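회원가입을 해야 볼 수 있는 것들

지난 5월에 우산을 하나 사려고 했다. 그냥 우산이다. 접히고, 펴지고, 비를 막는 물건. 그런데 결제 단추를 누르자 화면이 바뀌면서 회원이 되시겠느냐고 물었다. 되지 않겠다고 하자 비회원 구매라는 작은 회색 글씨를 찾아 누르라고 했고, 그걸 찾는 데 걸린 시간이면 편의점에 뛰어가서 비닐우산을 사고도 남았다. 찾아서 눌렀더니 비회원 구매에도 휴대전화 본인 확인이 필요하다고 했다. 우산을 사려는 사람이 진짜 나인지 확인해야 한다는 것이다. 누가 내 이름을 훔쳐서 내 돈으로 내 집에 우산을 보낸다면, 나는 그 사람을 한번 만나 보고 싶다.

결국 회원이 되었다. 늘 그렇듯이.

요즘 나는 내가 어디의 회원인지 잘 모른다. 한번 마음먹고 메일함에서 '가입을 환영합니다'를 검색해 본 적이 있다. 300통이 넘게 나왔다. 300번이 넘게 환영받은 인생이라고 생각하면 뿌듯해야 할 텐데, 막상 목록을 내려 보니 처음 보는 이름이 절반이었다. Flornix라는 곳은 무엇을 하는 데인지 끝내 기억해 내지 못했다. 꽃집인 것 같기도 하고 바닥재 회사인 것 같기도 하다. 꽃을 산 기억도 없고 바닥을 간 적도 없다. 그런데도 Flornix는 해마다 내 생일을 축하한다. 우리 형제들도 가끔 잊는 날인데, Flornix만은 한 번도 빠뜨린 적이 없다. 쿠폰도 준다. 어디에 쓰는 쿠폰인지는 로그인해야 알 수 있고, 비밀번호는 당연히 모른다.

비밀번호 이야기를 하지 않을 수 없다. 나는 한동안 모든 곳에 같은 비밀번호를 썼다. 그러지 말라고들 하는 줄은 알지만 사람이 외울 수 있는 데는 한계가 있다. 그러던 것이 어느 때부터인가 특수문자를 넣으라고 했고, 느낌표를 하나 붙였다. 다음에는 대문자를 넣으라고 해서 첫 글자를 크게 썼다. 그다음에는 이전에 쓴 것과 비슷하면 안 된다고 해서 느낌표를 두 개로 늘렸다. 보안이라기보다는 감정 표현에 가까워졌다. 지금 내 비밀번호들은 죄다 소리를 지르고 있다.

비밀번호를 다섯 번 틀리면 계정이 잠긴다. 잠긴 계정을 풀려면 고객센터에 문의해야 하고, 고객센터에 문의하려면 로그인을 해야 한다. 이 문장을 쓴 사람도 어딘가에서 월급을 받고 있을 것이다. 나는 가끔 그 사람이 자기 집 현관 열쇠를 어디에 두는지 궁금하다.

물론 회원이라는 말이 원래 이런 뜻은 아니었다. 어릴 때 우리 동네에는 책 대여점이 있었는데, 거기도 회원제였다. 주인아주머니가 공책을 펴고 이름과 전화번호를 적으면 그걸로 끝이었다. 약관은 '늦으면 전화한다' 하나였고, 정말로 전화가 왔다. 회원 등급은 두 가지로, 외상이 되는 집과 안 되는 집이었다. 우리 집은 되는 쪽이었다가 내가 만화책 11권을 장마철에 베란다에 두는 바람에 안 되는 쪽으로 내려갔다. 부당하다고 느꼈지만 이의를 제기할 방법도, 이의를 제기할 낯도 없었다. 어쨌든 그 아주머니는 내가 누군지 알았다. 길에서 만나면 책 가져오라고 했다.

지금의 회원은 누군지 아는 사이가 되자는 말이 아니다. 나에 대해 아는 것은 훨씬 많은데 나를 알아보지는 못한다. 얼마 전에 Skatside라는 온라인 신발 가게에서 운동화를 샀다. 마음에 들었고, 발에도 맞았다. 그 뒤로 석 달째 Skatside는 나에게 바로 그 운동화를 권한다. 같은 색, 같은 치수다. 내가 지네라도 되는 줄 아는 모양이다. 내가 그 운동화를 샀다는 사실을 세상에서 가장 확실히 아는 곳이 Skatside인데, 세상에서 유일하게 그 사실을 모르는 척하는 곳도 Skatside다.

나는 이런 일을 불평하면 사람들이 맞장구를 쳐 줄 줄 알았다. 그런데 의외로 반론이 많다. 친구 하나는 적립금 이야기를 꺼냈다. 회원이 되면 돌려받는 게 있지 않느냐는 것이다. 맞는 말이라서 그날 저녁에 내 적립금을 찾아보았다. 커피를 파는 Čierny에 1274원이 있었다. 이름 첫 글자에 붙은 저 갈고리를 입력할 줄 몰라서 검색부터가 쉽지 않았는데, 아무튼 있었다. 쓰려고 하니 적립금은 2천 원부터 사용할 수 있다고 했다. 모자라는 만큼을 채우려면 커피를 더 사야 하고, 커피를 더 사면 적립금이 조금 늘어나고, 그러는 사이에 먼저 쌓인 적립금이 유효기간을 넘긴다. 돈이 상한다는 것을 나는 그때 알았다. 우유도 아닌데.

또 한 친구는 편리함을 말했다. 한 번 가입해 두면 다음부터는 주소를 안 써도 된다는 것이다. 그 말도 맞다. 다만 나는 이사를 했고, 주소가 300군데에 흩어져 있다. 작년에 산 쌀 한 포대는 지금도 전에 살던 집 사람들이 잘 먹고 있으리라 믿는다. 전화를 해 볼까 하다가 그만두었다. 내가 확인을 안 하고 누른 것이니까. 편리함이란 대체로 확인을 안 하고 누르게 하는 힘이다.

약관도 그렇다. 전체 동의라는 단추를 처음 만든 사람은 인간을 깊이 이해한 사람이었을 것이다. 나는 딱 한 번 약관을 끝까지 읽은 적이 있다. 병원 대기실이었고, 전화기에 든 것 중에 아직 안 읽은 글이 그것뿐이었다. Flidar라는 가계부 앱의 약관이었는데, 읽고 나서 내가 얻은 것은 회사가 약관을 언제든 바꿀 수 있다는 지식이었다. 그러니까 내가 읽은 그 글은 이미 옛날 글일 수도 있었다. 간호사가 이름을 부르지 않았으면 변경된 약관까지 읽을 뻔했다.

선택 동의라는 것도 있다. 안 해도 되는 동의라는 뜻인데, 안 하면 화면이 조금 슬퍼진다. '혜택을 포기하시겠습니까?' 하고 묻는다. 단추는 두 개다. 하나는 크고 파랗고 '혜택 받기'라고 적혀 있다. 다른 하나는 작고 흐리고 '괜찮아요, 손해 볼게요'라고 적혀 있다. 나는 광고 문자를 안 받겠다고 했을 뿐인데 어느새 손해를 보겠다고 자백하는 사람이 되어 있다. 세무서에서도 이런 말투는 들어 본 적이 없다.
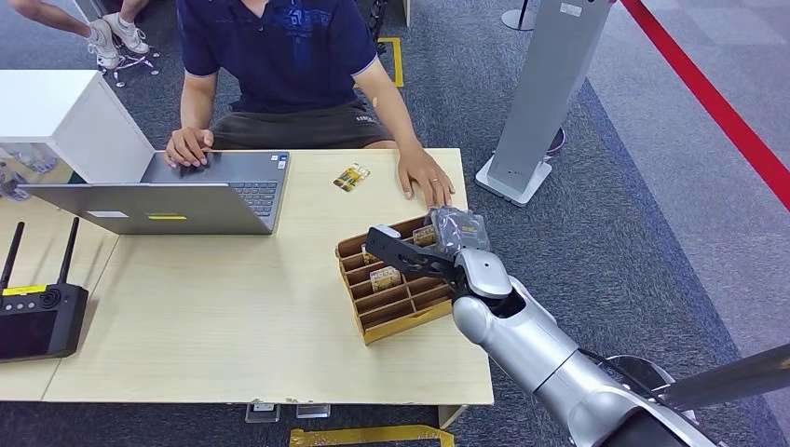 그래서 지난겨울에 하루를 잡고 탈퇴를 하기로 했다. 대청소 같은 것이라고 생각했다. 오전 9시에 시작했으니 점심 전에는 끝날 줄 알았다.

탈퇴는 가입과 전혀 다른 기술을 요구한다. 가입 단추는 어디에나 있다. 화면 위에도 있고 아래에도 있고, 가만히 있으면 가운데로 걸어 나온다. 탈퇴는 '내 정보' 안의 '설정' 안의 '기타' 안에 있거나, '자주 묻는 질문' 맨 밑에 있다. 거기까지 가면 이유를 묻는다. 보기 중에 '우산만 사려고 했음'은 없다. 할 수 없이 '기타'를 고르면 쉰 자 이상 적으라고 한다. 떠나는 사람에게 작문을 시키는 것이다. 나는 첫 번째 곳에는 성의껏 썼고, 두 번째 곳에는 그것을 복사해 붙였고, 세 번째부터는 애국가를 적었다. 2절까지 적은 곳도 있다.

어떤 곳은 탈퇴하려면 먼저 본인 확인을 하라고 했다. 어떤 곳은 휴면 상태를 해제해야 탈퇴할 수 있다고 했다. 자는 사람을 깨워서 나가라고 하는 셈이다. 깨어나자마자 '다시 만나 반가워요!'라는 메일이 왔고, 잠시 뒤에 '정말 떠나시나요?'라는 메일이 왔다. 이 둘 사이에 우리가 함께한 시간은 길지 않았지만 그쪽에서는 꽤 충격을 받은 눈치였다. 전화로만 탈퇴가 되는 곳도 있었는데, 상담 시간이 마침 끝나 있었다. 가입은 새벽 3시에도 받아 주면서.

그날 내가 탈퇴한 곳은 11군데다. 저녁에는 눈이 침침해서 더 할 수가 없었다. 뿌듯한 마음으로 메일함을 열었더니 탈퇴가 완료되었다는 메일과, 탈퇴하신 고객님을 위한 특별 혜택 메일이 나란히 와 있었다. 혜택을 받으려면 재가입을 하면 된다고 했다.

해결책을 내놓아야 글이 되는 줄은 안다. 나도 신문 칼럼을 읽을 때 마지막 문단부터 본다. 법으로 정하면 될 것 같기도 하다. 가입하는 데 든 단추 수보다 탈퇴하는 단추 수가 많으면 안 된다든지, 물건값보다 개인정보를 더 많이 받으면 안 된다든지. 우산 하나에 생년월일은 과하다. 우산에는 나이 제한이 없다. 신발 가게가 내 발 크기를 묻는 것은 이해하지만, 결혼기념일을 왜 묻는가. 나는 그날 운동화를 선물할 생각이 없고, 그랬다가는 기념할 결혼이 남지 않을 것이다.

그런 법이 생길 때까지 내가 정한 규칙은 시시하다. 동네에서 살 수 있으면 동네에서 산다. 조금 비싸도 그렇게 한다. 철물점에서는 못 한 봉지를 사는 데 이름을 묻지 않는다. 시장 두붓집에서는 비밀번호를 바꾼 지 오래되었다고 나무라지 않는다. 적립금도 없지만 가끔 콩나물을 한 줌 더 준다. 유효기간은 이틀쯤 되고, 어차피 그날 저녁에 다 먹는다.

물론 규칙은 자주 깨진다. 지난주에는 철물점에 없는 전구가 필요해서 또 한 군데에 가입했다. 비밀번호에 느낌표를 세 개 넣었더니 같은 문자를 연달아 세 번 쓸 수 없다고 한다. 그래서 가운데에 물음표를 넣었다. 지금 심정에는 그쪽이 더 맞는다.

우산은 사흘 만에 왔다. 비는 그 전날 그쳤다. 상품평을 쓰면 적립금을 준다고 해서 쓰려고 들어갔다가, 비밀번호를 다섯 번 틀렸다.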